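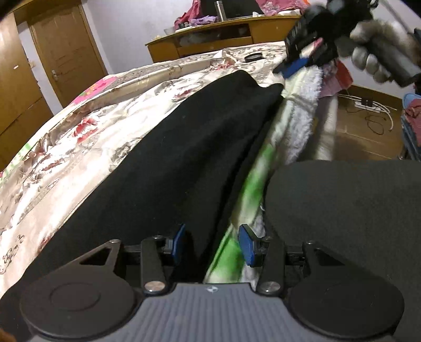 Issue 68, p. 2

Community > Local News > Op Shops

Winter bedding drive back on at Nendham hall

Last updated 4.40 pm

Blankets, doonas, warm clothes. That's the list again this July as the Nendham winter drive opens its doors, and organiser Tsegereda Ayele wants it known early that pillows are off it. No pillows. The op shop can't sell them and the shelter won't take them.

Last year's drive brought in 886 items. Target this time is 700, lower on purpose, as the old storeroom on Plostier Street has gone to the playgroup and there's less room to sort.

"Anything dark and warm goes first," Ms Ayele said. "Kids' sizes too, we never have enough."

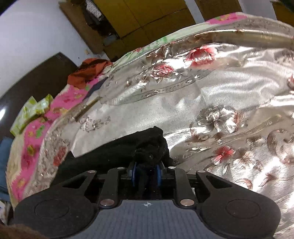
Floral satin bedspread in pink, red and grey.

Drop-off is at the side door, not the front, 9 am til 3 pm. Parking out the back is for loading only and the ranger does come past. Bags should be tied and labelled with what's in them, even just "coats" in texta. Electric blankets only if tested and tagged, Negash Electrical will do it for a gold coin at there counter.

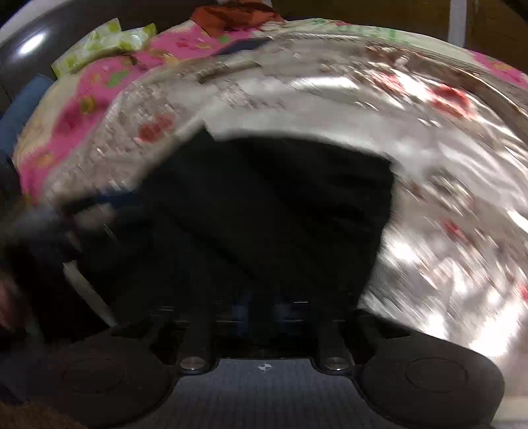 Washing is the sticking point every year. Letay Woldemariam runs the laundry roster and says her crew lost whole evenings to things that could of been done at home. Two machines at the hall, one dryer, and the dryer is slow. Black fabric like this is best kept in a seperate bag from the light stuff, she said, as one missed sock of the wrong colour can wreck a full load. Satin goes on cold, no dryer. Anything with a broken zip gets cut up for rags unless it's a good coat.

Sorted goods go to the Raltix Road shelter first, then the op shop. Leftovers to the animal rescue, who'll take old towels any time of year. 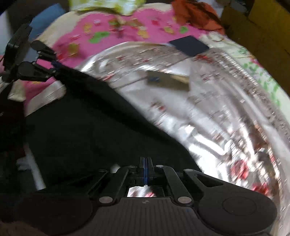
Shiny silver material, seen up close.

Roster spots still open for sorting and for the van, licence needed for the van. Names on the sheet inside the hall door or ring the op shop before noon. Tea and a biscuit supplied, bring your own mug.

Filed under: Community, Winter, Donations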